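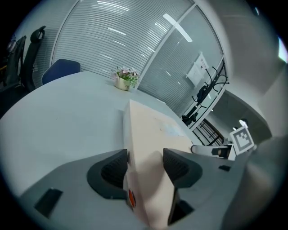
A beige block that narrows toward one edge.

Why do some shoes have a strap?

A shoe stays on because it grips your foot. A loafer grips over the top of the foot. A ballet flat has a low top, so it holds mainly at the heel and toes. If it is too big, the heel slips out.

A strap adds another place to hold. The Zorkau school shoe has 2 straps and 7 holes in each one – move the buckle one hole and the fit changes slightly.

Word to know: the upper is the part of a shoe above the sole.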